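Ticket 649 – Push buttons mixed in one tray, need to be separated
Product line: Sodik push buttons
Site: Clornholm, parts room
Opened: 13 March 2024
Status: waiting for supplier

Problem as reported
We received a bag of 27 push buttons from Chauhan. The order was for one type only. When we emptied the bag we saw that two types were inside. They look almost the same from behind, with the same dark body. I noticed it when one button did not click back like the others after I pressed it.

What I tried first
I compared the print on the side of the body, but on many pieces it is too weak to read. I also tried to sort by weight on the small scale. The difference is too little and the scale jumps, so I stopped with this.

What works better is to look at the terminals. On the type we ordered they are straight. On the other type they have a small bend near the body. You need good light for this – the lamp over the shelf is not enough, so I moved to the white table and put brown paper under the bins.

The unsorted buttons go in the blue tray in the middle. The clear bins left and right are for the two types. Please keep this order, because yesterday the bins were changed and I had to check 10 pieces again.

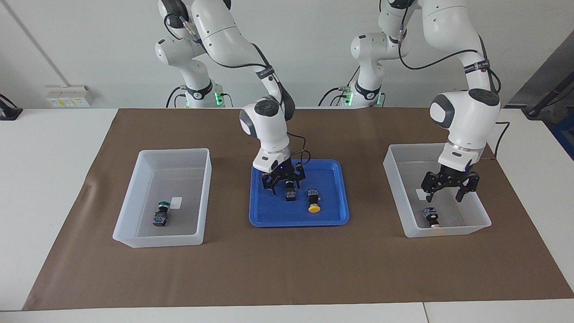 Blue tray between the two clear bins, with a yellow-capped button standing cap down.

It is easier to see the terminals when the button stands on its cap. If it falls on the side, the bend can be hidden. Please do not push the terminals straight with your fingers to make them "fit". After that we cannot know the type anymore.

Result
Sorting is finished. 9 buttons are the wrong type. I pressed each one of the correct type some 20 times and all of them came back well. The wrong ones are in a closed bag with this ticket number on it, on the Gorkia shelf.

Still open
– Chauhan asked for a photo of the bag label. I sent it, no answer yet.
– Replacement pieces are expected in April.
– Can somebody tell me if the older bags from the same supplier were checked? I found two of them behind the box with the cable ends, both still closed.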